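Copper Red in an Electric Kiln: Local Reduction with Silicon Carbide
Student project report, Ceramics Studio II
Zewditu Workneh and Tuấn Từ
Project advisor: Gebremedhin Birhane 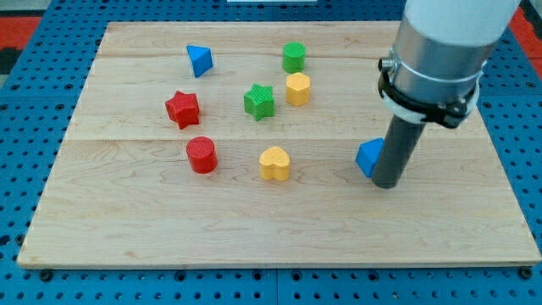

Figure 1. Colored blocks on a maple board.

1. Background

Copper red glazes are normally fired in a gas kiln. The potter cuts back the air supply partway through the firing, the flame takes oxygen out of the glaze, and the copper carbonate that would otherwise come out green or turquoise turns red. Our studio has no gas kiln. The old one at the Rarkport site was taken out before either of us enrolled, and the space is now clay storage.

There is another way to get the color. If very fine silicon carbide is mixed into the glaze, it breaks down during the firing and pulls oxygen from the copper around it. The kiln itself stays in oxidation and only the glaze layer is reduced. This is usually called local or artificial reduction. The recipes we found in older handbooks disagree about how much silicon carbide to use and how fine it needs to be, and several of them warn about craters and gray spots.

We wanted to know if we could get a usable red on a cup or small bowl with the electric kiln and the materials already in the glaze room. By usable we mean a surface that is smooth enough to drink from and a color that a person would call red without being told.

2. Materials

Clay body: white stoneware from Kahsay, which is the body the second-year students throw with. We kept one porcelain test set for comparison.

Base glaze: a plain clear made from potash feldspar, silica, whiting, a small amount of kaolin, and a boron frit. We did not design this base. It is the studio clear with the whiting lowered slightly, as suggested by Gebremedhin Birhane after our first round ran down the tiles.

Colorants and additions: copper carbonate, tin oxide, and silicon carbide. Tin oxide is in almost every published copper red and seems to help the red hold as the glaze cools. We had two grades of silicon carbide. The coarser one was leftover kiln shelf grit. The finer one was sold by Mineo as 3000 mesh.

Kiln: the front-loading electric kiln in the lower studio, with a programmable controller. All glaze firings went to cone 6 with cones on the middle shelf.

3. Method

Test tiles were extruded as an L shape so each one had a vertical face and a foot to catch drips. They were bisque fired with the regular class load. We stamped a line texture into the lower half of each face to see how the glaze broke over an edge.

The base glaze was mixed in one large dry batch so that every test would start from the same material. We then weighed out small portions and added the colorants. The additions were kept low. Copper carbonate was tried at three levels, tin oxide at one level, and silicon carbide at four levels, including none. Each mix was put through the sieve twice. The coarse silicon carbide did not all pass through the sieve, and what stayed behind was put back in and stirred by hand. This is a weak point in the first round, as those tiles probably did not get an even mix.

All tiles were dipped once to cover the whole face and a second time on the upper third only. The count was kept the same for everyone, one slow breath for each dip. Tuấn did the dipping for every round after the first because the thickness was noticeably different between the two of us.

Over the whole project we fired 137 tiles, not counting the ones that broke in bisque. Each was marked on the back with iron oxide and entered in the notebook before loading. Tiles were spread between the top and bottom shelves, with a matching pair in each spot for the main recipes.

We used two firing schedules. The first was the regular class program, which climbs at medium speed and then shuts off. The second was the same climb with a slow cool through the upper range. Ibsa Dinsa, the studio technician, wrote the second program into the controller and checked the elements between firings.

4. Results

4.1 Coarse silicon carbide

None of these were usable. The glaze had craters all over, some of them open down to the clay, and a gray speckle where grains had not broken down. Around some of the specks there was a small ring of strong red, with pale green between them. It was interesting to look at under a hand lens. As a surface for a cup it was rough and sharp.

4.2 Fine silicon carbide

The fine grade gave a much more even result. At the lowest addition the tiles were a cloudy green with a pink blush in the thick area. At the middle addition the thick third was a clear dark red and the single dip was a patchy pink. At the highest addition the color went toward liver brown and small bubbles were trapped under the surface.

The best tile was number 58 in our notebook, with the middle silicon carbide level and the lowest copper. More copper did not give more red. The highest copper level had a metallic gray film on the thick part, and we dropped it after the third round.

4.3 Thickness

Thickness mattered more than anything else we changed. Every recipe that produced red at all produced it in the double-dipped area first. Where the glaze ran thin over the stamped lines it was white or clear, which gives a nice outline on texture but makes it hard to keep a rim red. A triple dip was tried on a few tiles and crawled on most of them.

4.4 Cooling

We expected the slow cool to deepen the color. The difference was smaller than we thought. Tiles from the slow cool were slightly less glossy and the red had a bluish cast in places. The bubbles were not reduced. Pinholes were a little fewer when a short hold was added at the top temperature, and we kept the hold in the remaining firings.

4.5 Porcelain

On porcelain the red was brighter and more transparent. The glaze also moved more, and two tiles stuck to the shelf. We did not follow up on this because the shelf had to be ground and rewashed.

5. Bowls

For the last round we used the recipe from tile 58 on small bowls thrown by Zewditu. The first set was dipped like the tiles. The insides came out well, with an even red from the wall down to the center and a white line at the rim. The outsides were uneven, with a green patch on most bowls where the tongs had held them.

For the second set we poured the insides and dipped the outsides by the foot, so no tongs were needed. This took care of the green patches. Glaze was waxed back farther from the foot than usual, about the width of a finger. One bowl still ran and had to be ground.

Mesfin Weldu, who teaches the evening glaze class, looked over the second set with us. In his opinion the color is acceptable but flatter than a gas-fired red, without the purple and gray shifts that come from flame moving through the kiln. We agree with that. A layer of the studio clear over the red may add some depth, and he suggested trying it over the shoulder of a taller form.

6. Problems and sources of error

The settling was worse than we planned for. Silicon carbide sinks quickly and packs at the bottom of the bucket. In round two, the tiles dipped last were weaker in color than the ones dipped first, and we think this is why. A small amount of bentonite was added from round three on, and the bucket was stirred before every dip.

The kiln was also being used for class work. We could not control what else was on the shelves. One load had a lot of strong copper green ware in it, and two of our clear control tiles came out with a faint pink edge. We left that load out of the comparison.

We had no instrument for measuring color. Tiles were compared by eye, in daylight at the north window, and we each wrote a rating before talking about it. Our ratings were close for the reds and further apart for the browns.

No leach testing was done. Copper glazes can release copper into acidic food, and until the bowls have been tested they should be treated as decorative.

7. Further work

Send two bowls out for leach testing.
Try a finer sieve and ball mill the silicon carbide portion before adding it.
Spray instead of dipping, to get an even thick coat at the rim.
Test the overlay suggested in section 5.
Repeat the porcelain set with less frit.

The notebook and the labeled tiles are on the lower shelf in the Plukcombe glaze room. Anyone in the studio may use the recipe. The remaining dry base is in the gray bin with our names on it and should be used up by the end of April.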